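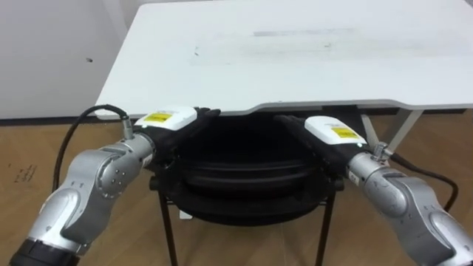

Two robot arms at the front edge of a white table.

Set texts and supplementary readers: progress report to the Mullow Fund
August 18, 2026
Prepared by Teresa Cieślak, schools list editor

Work since the last report

The upper-secondary reader, Cistivach and Other Stories, went to the curriculum office in June with the teacher's guide and the sample lesson plans. We have had one round of queries back. Most concerned the glossary, where the reviewers wanted dialect words explained on the page where they first occur. We have moved them. Two stories were queried on length. One has been shortened with the author's agreement and the other stays as it was, with a note in the guide on teaching it over two lessons.

The play for the lower classes is behind. The second draft came in with a new final act that doesn't match the study questions already written, and those are being redone now. I expect a clean script for the design stage by the end of the school holidays. The delay has no effect on the grant, as nothing had been booked with the printer for this title.

Trial in schools

Selville took 200 copies of the trial edition of the reader and has shared them between its day school and the boarding side. A further 300 were meant for the rural schools, but only 230 have gone out. The remaining 70 are in our store — the district office changed its delivery list after the boxes were packed, and we are waiting for the new one.

Teachers' comments so far are mixed but useful. The title story is taught most. Several asked for fewer comprehension questions and more on character and setting. A few said the print in the poetry section was too small to read from a shared copy, and we agree. The type will go up a size, which adds pages. The extra paper can be met from the contingency line.

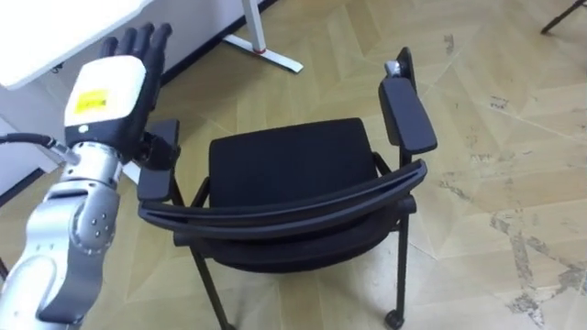

Robot hand raised, with a black chair beyond.

Rights and permissions

Permissions are signed for all the stories and all but two of the poems. Both outstanding poems are held by the Kolev estate, which has agreed in principle but wants to see the final page layout. Proofs will go to them next week. If we can't get an answer before the pages close, we have replacements chosen from work already cleared.

Spending

Editing and permissions are within budget. Design is slightly over because of the glossary changes.

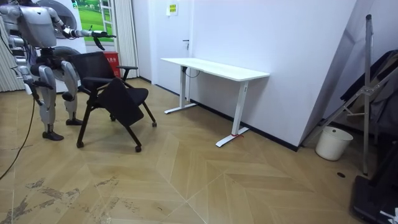
The next payment is due when the curriculum office confirms the reader for the approved list. I will send its letter on as soon as we have it, along with a revised print quote and the teachers' comment forms. We would also like your decision on whether the unsold trial copies may be given to school libraries.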